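Category: Project Updates / Workplace Automation
Last updated: August
By Ertuğrul Oral, Lunen

Progress report to the Cordero fund

In this period the simulation part of the Drirkus project was our main work. The staff of the Prumstead guest house will share their rooms with the robot, so we practice the room tasks in simulation first.

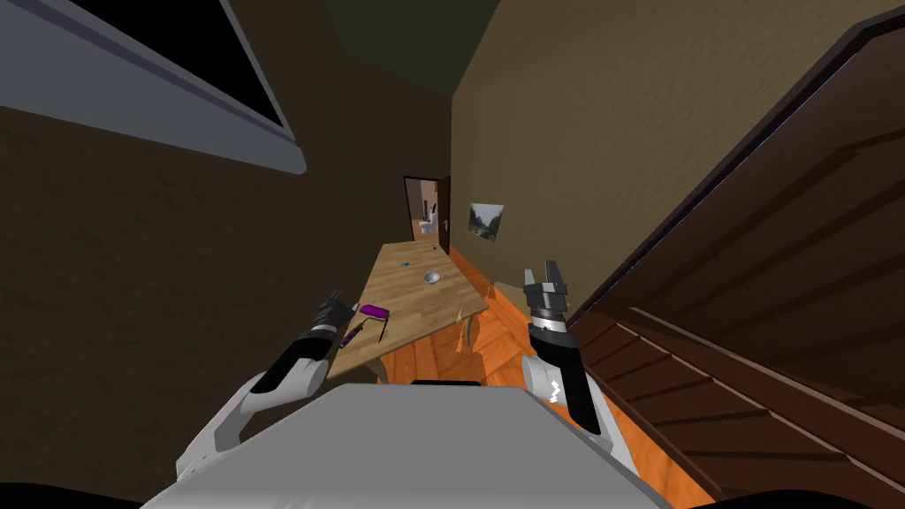 Simulated room with the two-arm robot at the long table.

We completed 915 simulated runs, and 659 of them were accepted by the housekeeping team. Approaches to the tabletop are the more stable part.
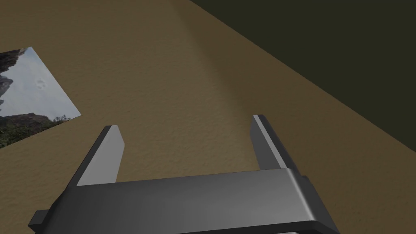 The team asked that the robot leaves guests' papers in place, and we wrote this as a fixed rule. Their work is changing also – three housekeepers now spend part of the morning shift on reviewing runs, and they are paid for these hours. One of them told us she would prefer shorter reviews. We agreed to 24 runs in one sitting.

Cabinet doors remain slower than we planned. 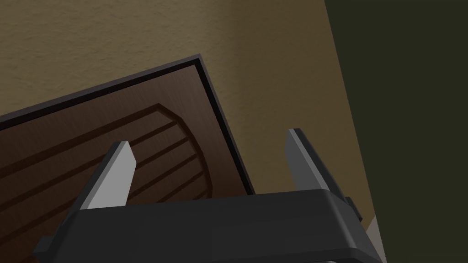 Gripper in front of a cabinet door, simulation view.

For the next period we request to keep the budget line for staff training without change.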